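Stulside G2 Parallel Gripper: Bench Review

The G2 is a two-finger parallel gripper sold as a kit for light research arms. Stulside ships it with the jaw drive, a controller board, a USB-to-serial lead and print files for the mounting brackets. It replaces the G1, which we ran for most of a year and retired when the left jaw developed play we could not shim out. We bought two G2 units at list price in July and fitted one to each arm of our bimanual bench. The comparison unit throughout is the Tivent P-series, on hand from an earlier project.

Assembly

The printed parts need no cleanup beyond the screw bosses, which should be drilled to final size. Our first unit took an afternoon. The second took 78 minutes with the instructions closed. The manual is accurate on torque values and vague on cable routing. Route the motor lead on the outside of the bracket. The drawing shows it inside, where it rubs on the drive housing at full wrist rotation.

Firmware was current on one board and two versions behind on the other. The older version reports jaw position with the sign reversed, and nothing in the status message identifies it. Check both boards before writing any motion code.

Controller

Both grippers were driven from a Molel controller on a shared bus. The G2 answers position requests reliably and drops the occasional current reading when polled fast. Over 1,152 grasp cycles in software logs we recorded 31 missed current readings and no missed position readings. A missed reading returns the previous value with no flag. Anyone using current as a contact signal should timestamp the readings and discard repeats.

The Tivent unit flags stale data properly. It also costs more and takes up more room at the wrist.

Grasping

Test objects were chosen for awkward geometry, with a mix of kitchen items and toys on the table during each run. The metal pail was the most informative of them. Its handle is narrow, curved and glossy, and the two arms have to approach from opposite sides without meeting over the top of it. 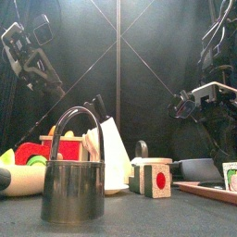
Bimanual bench with the pail in front, paper towel roll and toy blocks behind.

With the handle upright, the G2 closed on it cleanly from most approach angles. The jaws are flat, so a round section makes line contact only, and the pail swings about that line once lifted. Adding a strip of soft rubber to each pad reduced the swing and cost a little opening width. The Tivent jaws have a shallow V groove and held the same handle with less swing and no added material.

Wooden blocks gave neither gripper any trouble. The paper towel roll was a poor match for both. It exceeds the G2's opening across the full diameter, and the usable grasp is on the wall of the core from above.

Plush objects exposed a tuning problem. The default force limit stops the jaws early on soft material, and the G2 reports a completed grasp when it has only compressed the surface. Raising the limit to 22 percent of maximum fixed this for our objects. Kanyarat Kaewsai, who wrote our contact detection, prefers to leave the limit alone and watch the slope of the current curve. Her method works better on mixed tables and needs the stale-reading filter described above.

Wrist camera

The camera mount is the strongest part of the kit. It holds its alignment through repeated removal, and the view includes both fingertips at every opening. Glossy metal is still difficult. Highlights on a polished surface move as the wrist moves, and our edge-based pose estimate drifted along the pail handle until we switched to a fixed exposure. We tried a Thân lens with a wider field on one arm — useful for locating objects, less so for the last stretch of an approach, where distortion near the image border was visible in the fingertip positions.

Wear

After the logged cycles one unit has no measurable play at the jaws. The other has a slight click on reversal, traced to a loose set screw on the drive coupling. Thread locker is not included and should be.

Verdict

The G2 is a clear improvement on the G1 and a reasonable purchase for tabletop work at low payloads. The mechanics are sound. The firmware needs a stale-data flag and a version field in the status message, and the pads need either a groove or a compliant face. Labs that mostly handle round or thin-walled objects should price the Tivent first. We are keeping both G2 units on the bench, with rubber pads fitted and the force limit set per object class.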